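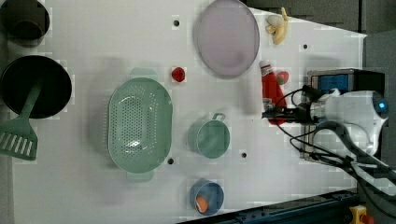

About Jitpraphai

Jitpraphai is a cooking school for people who have to eat every day and would like to enjoy it more. We teach Thai home cooking, plus a growing list of evening classes in whatever our teachers happen to be excited about (right now it's pickles, and we are very excited about pickles!).

Ketsara Inthanon started the school in the back half of her aunt's noodle shop, with one stove and a class of four. She had been a high school chemistry teacher and still teaches like one. Expect to hear why coconut milk splits, and expect her to make it split on purpose so you can see how to bring it back.

Thanakorn Thaweesak joined two years later to run the curry and rice classes. He cooked in hotels for a long time and was tired of plating things with tweezers. His green curry class on Friday night is still the one that fills first, and people come back to take it again, which makes us very happy.

How we teach

Classes have 8 students at most. Everybody cooks the whole meal, start to finish, and then we sit down at the long table and eat it together. We don't hand out recipes until the end, so you get used to tasting and adjusting instead of reading. If your soup is too sour, great, now you get to learn how to fix a sour soup.

A regular class is $55, and that covers groceries, an apron to borrow and a container for leftovers. Beginners are welcome in everything except Knife Skills Two. Kids over ten can come with an adult to any Saturday morning class.

Last year 583 people cooked with us, and some of them now teach here too!

The Flillaleo Shelf

Our lending library of cookbooks is named after the shop cat, who slept on it. Students can take home two books at a time. Please do write in the margins. The notes are the best part, especially the arguments about fish sauce.

The summer schedule goes up in June. To ask about allergies, private groups or gift cards, call us or stop by any afternoon after two.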